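FOR IMMEDIATE RELEASE

Helance play kitchen goes to nurseries and libraries this November

GRIRNCOMBE - Toy maker Helance will start shipping its wooden play kitchen in November, first to nurseries and public libraries, then to shops. First run is 3,525 kitchens. Orders open now.

The kitchen was drawn up at the Helance workshop in Grirncombe over two winters. Designer Zuzanna Makowska started with a plain box and a painted hob. Children at the test nursery, Domański House, ignored it for a morning and went back to the sand tray. Second version got a sink. Third got the hood and a microwave, and that one stayed out on the floor.

"They want what's at home," said Makowska. "Mine wanted somewhere to shout that dinner was ready. So it needed a top part, something to stand under. We kept redrawing the top part."

Pale wood for the uprights and the shelf, white for the cabinet, gray for the small stuff. Makowska turned down brighter paint twice. Nursery staff had asked for something that could sit in a reading corner without taking over the whole wall, and libraries said much the same when Helance wrote round to them in the spring.

What's in the box: kitchen in flat panels, hood, microwave, faucet, sink basin, bag of fixings, one printed sheet of instructions. No food, no pans. Helance left those out on purpose, most nurseries have a crate of them already and didnt want another. A set of cloth vegetables is planned for later and will be sold seperately.

Assembly takes 20 minutes with 2 adults, according to the people at Domański House who put up the test kitchens. One adult can do it but the shelf section is awkward to hold level while the uprights go in. Screwdriver not included.

Stanisława Kaczorowski, who runs the toddler room at Domański House, had the third version for most of a term. "The sink gets the line," she said. "I thought it would be the oven. We had arguments over the faucet, real ones. Then somebody decided the sink was a bath for the dinosaurs and it was bath time for about a week." The room has kept its kitchen and ordered a second for the older group next door.

Libraries are new for Helance. The Isine branch library will be the first to have one, by the picture books, next to the low bench. Branch manager Chiamaka Babalola asked for it after parents kept saying the under-fives had nothing to do once story time finished. "Twenty minutes of stories and then what," said Babalola. "Now there's a kitchen. It'll be noisy, that's fine, they're at the far end from the study desks." It goes in at the start of the month and will be out whenever the branch is open.

Cleaning: damp cloth, mild soap, dry it off after. No bleach on the printed parts. Please don't put water in the sink, there is no drain.

Spare parts will be sold singly from the start. This came out of complaints about an earlier Helance toy, a market stall, where a lost awning peg meant buying a new stall. Elżbieta Ostrowski in customer service took most of those calls and made the parts list for the kitchen herself. Knobs, handles, pegs, faucet, all on it. "Tell us which piece and we post it," she said. "You don't need the reciept."

Schools and libraries ordering 20 or more get free delivery. Smaller orders pay the normal rate. Nurseries in Grirncombe and Isine can collect from the workshop, mornings only, ring first so somebody is at the loading door.

The Helance play kitchen:
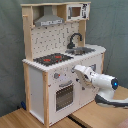
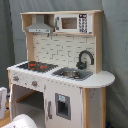 Hood on the left of the top shelf, microwave on the right, in all four pictures.
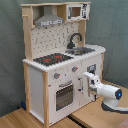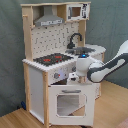
Grirncombe workshop manager Leokadia Kwiatkowski has the job of getting the first run out of the door on time. Panels are cut and stacked, printing is almost finished, packing starts as soon as the cartons turn up. Her one worry is the small parts. The short wooden peg on the left upright goes in last and is the piece most likely to be left at the bottom of the bag, so it now gets its own paper envelope, marked. Same for the burner sheet. Both red burners are printed on the black stovetop, nothing lights up, nothing gets warm, no batteries anywhere in the kitchen. Kwiatkowski wants that on the outside of the carton in large type as parents ask every time. The back of the carton will also say to set the kitchen against a wall and to leave clear space at the right-hand end, where the countertop runs out past the cabinet in a rounded ledge. At Domański House they first had it jammed up against a bookcase on that side and children couldn't get at the ledge, which had become the serving counter.

Shops will have the kitchen after the nursery and library orders have gone out. Helance will send shop dates seperately. Orders already placed through Domański House do not need to be placed again.

Press contact: Zuzanna Makowska, Helance, Grirncombe. Mornings best. Loan kitchens for reviewers on request, please say whether you can collect.

ENDS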